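Wotenholm releases Louro 2, a grasp and motion planner for mixed two-arm cells

Vadness, 21 October 2024 – Wotenholm today released Louro 2, the second major version of its planning software for robot cells in which two arms share one work surface. The release replaces the separate grasp and motion stages of the first version with a single planner, and adds support for cells where the arms carry different kinds of hand.

In the first version, a grasp was chosen from the depth image alone and then passed to the motion stage. If no collision-free path to that grasp existed, the request was returned as failed and the perception stage ran again. Louro 2 keeps up to 20 candidate grasps per object and tests them against both arms' current motion before one is selected. Candidates that would bring the links or cables of one arm into the space of the other are dropped early, before any full path is computed.

"Most of the waiting in the old version was spent on paths that were never going to work," said Zulmira Meireles, who leads planning development at Wotenholm. "The two stages had no way of telling each other so. Joining them was the larger part of the work."

Each end effector is now described in its own file, which holds its geometry, its range of opening and the grasp types it can perform. A parallel gripper on one arm and a multi-fingered hand on the other can be assigned objects from the same list, and the planner decides which arm is better suited to each. 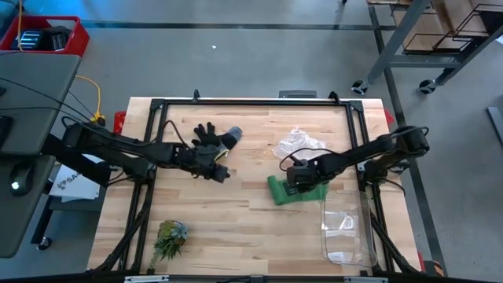

Soft and transparent items have been treated as a separate problem. Cloth has no fixed shape to match against a model, and clear plastic often returns few or no usable depth points. For both, Louro 2 takes the outline from the colour image and fits a local surface using the known height of the table. The result is marked as low confidence, and the approach speed is reduced to a limit set by the operator.

Wotenholm tested the release at its Gomden site on a set of 2,748 recorded planning requests. Louro 2 returned a valid plan for 2,701 of them. The figures refer to planning only; they do not measure whether an object was picked up and held. The remaining requests were mostly for objects lying close to the frame or the edge of the table, and will be used in work on the next update.

"We would like users to read the log before they change the settings," said Armindo Frade, product manager for Louro. "Every rejected candidate is now listed with the check it failed – reach, collision, joint limit or grip width – and in most cases that is enough to see what needs moving."

Cell description files written for the first version can be loaded without changes. End effector files must be converted with the tool supplied, and cable clearance zones have to be entered by hand. Louro 2 is available to current licence holders from today. Support for the first version ends in May.

Wotenholm develops planning and control software for robot cells.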